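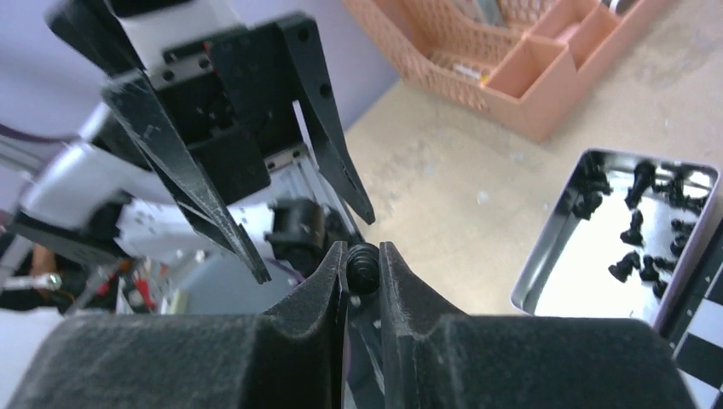

Phong Hoàng wrote on our first draft that a chess club does not teach planning just because chess does, and that we would have to ask the players what they were doing between moves. We changed the project after that.

Our new question was simple: do beginners play better if they have to write down each move before making it? We ran it at the Dahlgren after-school club from the start of May. Players were split into two groups by sign-up order. One group wrote the move first, the other wrote it afterward, which is how most of them were used to doing it.

We collected 153 score sheets. Four could not be read or stopped after the opening, so the results use 149. For each game we marked every move that gave away a piece for nothing. Both of us marked the sheets separately and then talked over the ones where we disagreed.

The write-first group had at least one such mistake in 40 percent of games. The write-after group had one in 46 percent. That is a small gap – smaller than we expected – and we do not think it proves much. Games in the write-first group also took longer, around ten minutes more on a normal Wednesday, so those players may just have been thinking more.

Several players told us they wrote a move, saw a problem and crossed it out. We did not keep track of the crossed-out moves at first, and by the second week it was too late to go back. Tournament rules generally do not allow writing the move first, so a player who learns this way would need to drop the habit later.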